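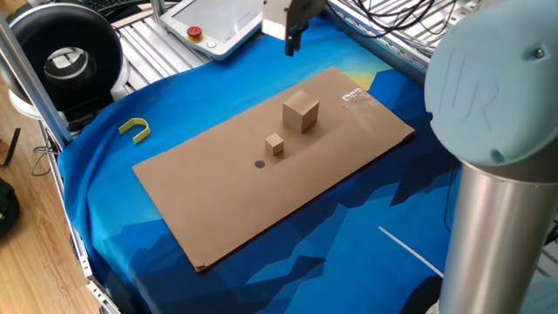
Giline prints and binds novelty books for children under five: lift-the-flap, pull-tab and wheel formats, nearly all on coated board. I went through the Ditberg plant in March, mainly to look at how the company controls board quality before die cutting. The usual weak point is the surface layer. Once it lifts, a flap hinge has very little left to hold it. Plain brown cardboard goes the same way under wear, like the sheet with the two wooden cubes on it, where a small whitish patch near one end looks scraped through the top paper. On a printed page that size of patch would be a reject if it fell within a hinge zone and a pass if it fell under a glued panel.

Incoming board is stored flat in the pressroom for a full shift before it is printed. Sheets are sampled from the top, middle and bottom of each pallet and checked for curl, caliper and surface pick. Curl gets the most attention. A pull-tab page is a sandwich of two leaves with a slider between them, and if the leaves bow toward each other the slider binds.

The current job was a farm title with 21 moving parts. Five of them are sliders and the rest are flaps, apart from one wheel on the last spread. Die cutting is done on two flatbed presses. Stripping is partly manual, as the slider slots leave narrow waste that the pins do not always clear.

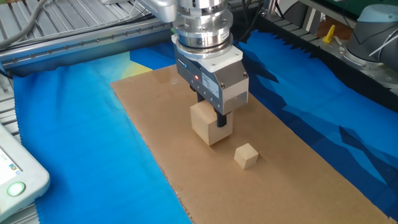
A reader's comment on my earlier notes about Giline said the tab ends were the real problem: in a library copy the slider outlives the thumb grip, and the grip tears off at the neck within weeks. I put this to the line staff. The neck on the current die has been widened, with a larger radius at the shoulder, and the grain of the slider stock now runs along the direction of pull. Older titles keep the original die until they are reprinted, so both versions are on sale.

Pull testing takes place in a small room off the assembly floor. Each sample page is clamped by its outer edge and the tab is cycled 100 times at a fixed stroke, then inspected for whitening at the neck and for scoring on the printed face of the slider. The log for the farm title stood at 1328 pages tested. I was shown the sheets for the rejects, and most were marked for glue creep into the slider channel, with only a few torn necks.

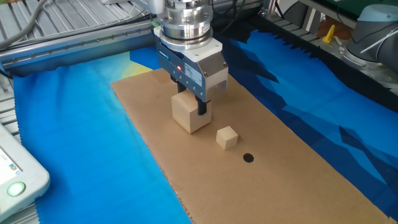

Glue creep depends on bead placement and on how long the leaves stay under pressure. Ditberg uses a cold water-based adhesive, applied in a broken line on either side of the channel. The gap between bead and channel is set by template. When the gap is too tight, the glue spreads into the channel under the press plate. When it is too wide, the page edge can be opened with a fingernail — a more serious fault in a book for this age group.

Assembly is by hand, at benches, with one operation per seat. The farm title needs 34 operations from flat leaf to closed book. The wheel takes longest. It is fixed with a folded paper hub, so there is no metal or plastic rivet to come loose.

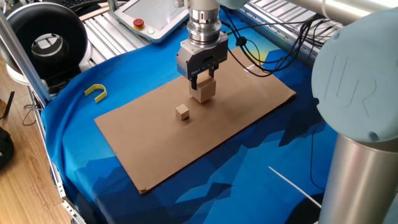
Finished books are held under weight overnight, then opened at every spread and each part is moved once. Books for the Sriwong list also get rounded corners at this stage, on a separate cutter. The Skerside titles arrive at the cutter with spine cloth already on and need a different jig. Changeover between the two was in progress when I left at 4 p.m., and I did not see the first Skerside copies come off.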